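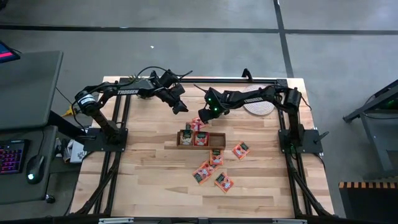 Figura 2. Puesto de demostración bimanual durante la jornada de puertas abiertas. Tarea de colocación de bolsitas de aperitivo en una bandeja.

4.2. La demostración ante visitantes

La segunda sesión de observación se realizó el 18 de junio de 2018, con motivo de la jornada de puertas abiertas del laboratorio Pandstead. El programa comprendía una presentación general a cargo de Tiziana Grasso, un recorrido por las instalaciones y una demostración de manipulación con dos brazos, a la que se refiere el presente apartado. Asistieron 42 visitantes, distribuidos en turnos de 15 minutos. La mayor parte procedía de centros de formación profesional de la comarca; el resto acudió por invitación de la empresa Naidoo, interesada en el envasado de lotes pequeños.

La tarea consistía en trasladar bolsitas de aperitivo desde la superficie de la mesa hasta una bandeja rectangular de color marrón, donde debían quedar de pie y alineadas. El puesto constaba de dos brazos de la marca Trossen montados en lados opuestos de una mesa de madera con bastidor de perfil de aluminio negro (figura 2). Las bolsitas se dejaban repartidas sobre la madera sin orden prefijado, de modo que algunas podían quedar parcialmente superpuestas. En la figura, la mitad derecha de la bandeja está aún vacía y la pinza derecha se encuentra sobre ella, con una bolsita roja a escasa altura.

La elección de este material respondió a un criterio expresado por Géza Pap en la entrevista previa: el público reconoce de inmediato un producto de consumo y puede juzgar por sí mismo si la colocación es correcta. Los envases flexibles plantean, además, una dificultad que las piezas rígidas empleadas en la primera sesión no presentaban, puesto que su forma varía según el punto de agarre.

Durante los turnos, Manikandan Hegde comentó en voz alta cada fase de la tarea. El registro de campo recoge 11 intervenciones espontáneas del público en el primer turno, referidas en su mayoría a la velocidad de los brazos y a la conducta del sistema ante un agarre fallido. Las preguntas sobre el empleo, frecuentes en la encuesta de inscripción, apenas surgieron ante la mesa y se concentraron en el coloquio posterior. Este desplazamiento coincide con lo observado en la sesión anterior y se analiza en el apartado 5.

Conviene señalar dos limitaciones. El cuestionario de salida fue entregado únicamente a los visitantes adultos, y la disposición inicial de las bolsitas no se mantuvo constante entre turnos, por lo que no procede comparar los tiempos de ejecución. Ambas cuestiones se corrigieron en la sesión de agosto, cuyo protocolo figura en el anexo B.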